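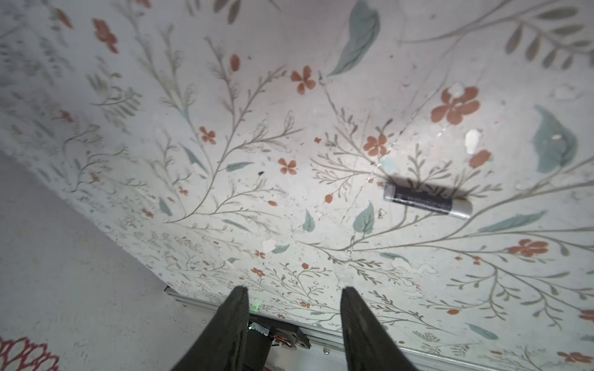

Where Do the Dead Ones Go? A Household Battery Project
Edith Ccori, final report, July 9, 2023

I picked batteries because of my grandmother's kitchen drawer. If you have ever opened a drawer like hers you know what I mean: rubber bands, takeout menus, a flashlight, and a whole bunch of loose batteries that might be good and might be dead. She never threw any of them out (she thinks it's wasteful) and she never used them either, so they just rolled to the back every time the drawer got pulled open. I wanted to know how many of them still had life in them, and whether other families on our street in Noltulham had the same drawer.

They do! I put a note through doors back in February asking for any loose cylindrical household batteries, no car batteries please, and I got way more than I was ready for. By the time I stopped collecting I had 100 of them in an old cookie tin on the porch. One neighbor brought hers over in a sock.

How I tested them

I did the work at the old flowered table at my grandmother's place, the one with the orange flowers and the green leaves on it. The top is chipped and scratched from years of use, so she didn't mind me taking it over. I laid out one battery at a time, because on my first evening I had a big pile going and lost track of which ones I had already done and had to start over. That was not a fun evening.

Each battery got a number on a bit of masking tape. Then I checked it with a multimeter I borrowed from the school science room, which has Kinside written on the case. For AA and AAA I used these groups:

Good: 1.4 volts or higher
Weak: from 1.1 up to 1.4 volts
Dead: under 1.1 volts

I only tested regular 1.5 volt alkaline ones. Rechargeables read lower even when they are full, so I took those out before I counted anything, and I gave them back to the people who wanted them. Anything crusty or leaking went straight into a separate bag and I wore gloves for that part.

What I found

Out of the 100 batteries, 36 were good. I was really surprised by that! I had guessed maybe ten. The rest were a mix of weak and dead, and I put the two together for the main chart since both end up in the recycling box sooner or later.

The weak ones turned out to be the most interesting to me. A battery that can't run a toy car anymore can still run a wall clock for a long time, because a clock needs so little power. I put a weak AA in our hallway clock and it was still ticking when I wrote this up, so I don't have an end date for that one.

What went wrong

A voltage reading with nothing connected doesn't tell you everything. My teacher pointed out that a tired battery can show a nice number just sitting there and then drop as soon as you ask it to do some work. I should have tested with a small bulb or a resistor hooked up. I only learned this after most of the tin was done, and I didn't have time to go back, so please read my "good" group with that in mind.

I also didn't ask people how old their batteries were, and I wish I had. A few had a date printed on them but on a lot of them the printing was too small or too rubbed off to use.

Dropping them off

The dead ones went to the collection point at the Fusudport library, with tape over the ends. The lady at the desk gave me a second box when the first one filled up. The good ones went back in circulation: the flashlight, two remotes, my cousin's keyboard, and a jar with a lid that now lives in my grandmother's drawer. The jar has a label that says TESTED in my best handwriting. She has already put a key in it.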